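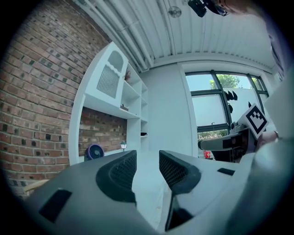 Last changed: 1 June 2021

Chapter 4. Visiting a Robotics Workshop

The open day at Rurus is a good place to begin this chapter. Visitors come in groups of up to 17 and stay 60 minutes. Most of that time is spent on hand-held grippers, the tools a person uses to show a robot how a grasp should go.

Each gripper has two fingers that face each other across a gap. On the tool nearest the camera, the fingers are gray and each ends in a black textured pad. A second device carries a square black-and-white marker on a white plate. Markers of this type give software a known pattern to look for – Section 4.2 explains how position and angle are worked out from one.

Before reading on, review the terms "finger," "pad" and "marker" from Chapter 3. Section 4.1 follows the demonstration in the order visitors get it. Section 4.3 compares it with the one at Carrasco, where guests try the Evero gripper themselves – 200 grasps are recorded there in a session.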